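The candle holders from my aunt

October is the month when I begin to light candles in the evening, and every year I find that I own more candle holders than candles. This year I decided to look at them properly, clean them, and choose which ones will stay with me. I wrote down what I did, mostly for myself, but perhaps it is useful for someone with the same cupboard.

Most of my glass ones come from my aunt in Pilammont. She did not buy them as a collection. She bought one when she liked the colour, and when she moved to a smaller flat she wrapped everything in newspaper and gave me two boxes. For a long time I did not open the second box. My friend Afiq Purba, who helped me carry them up the stairs, still asks me if I have looked inside. Now I can say yes.

I have a weakness for coloured glass. In daylight it can look a little old-fashioned, I know, but when there is a flame in it the colour becomes soft and the wall behind becomes soft also. Amber is the warmest. Purple is more difficult, because with a strong lamp in the room it looks almost grey, and only when the lamp is off you see what it can do.

The cleaning is slow work. Old wax sits deep in the neck, and my first idea was to take it out with a knife. Please do not do this. I scratched one holder in this way and I am still sorry. Now I put warm water in a bowl, not boiling, and I leave the glass there until the wax becomes soft. Then I push it out with a wooden stick and wipe the inside with kitchen paper. The wax must not go down the sink. After that comes a little washing-up liquid and an old toothbrush for the folds of the glass, and I dry it with a cloth that leaves no fluff.

In the shop Orura, on the main street in Majimbun, they sell simple white candles in a box, and these fit nearly all my holders. For the ones that are too wide I roll a thin strip of foil around the end of the candle. My aunt used melted wax for the same purpose – it holds better, but then you have the whole cleaning again in spring.

The choosing was harder than the cleaning. I made a rule that a holder can stay if I would put it on the table when guests come. Clear glass ones with chips went away. Two brass ones went to Afiq, who has a real fireplace and a shelf above it. The coloured ones all passed the rule, so perhaps it was not a very strict rule.

I like shapes that belong together without being a pair. A round rim, a narrow neck and a wide foot are enough to make a little family, and then the colours can be different.
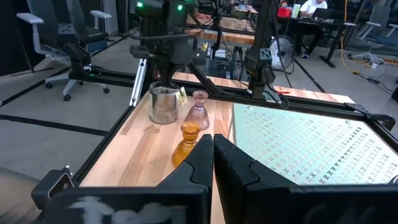 The ones that stay will live on the low shelf from now on, where I can reach them without a chair. The newspaper from the second box I have kept too, there is a crossword in it that my aunt did not finish.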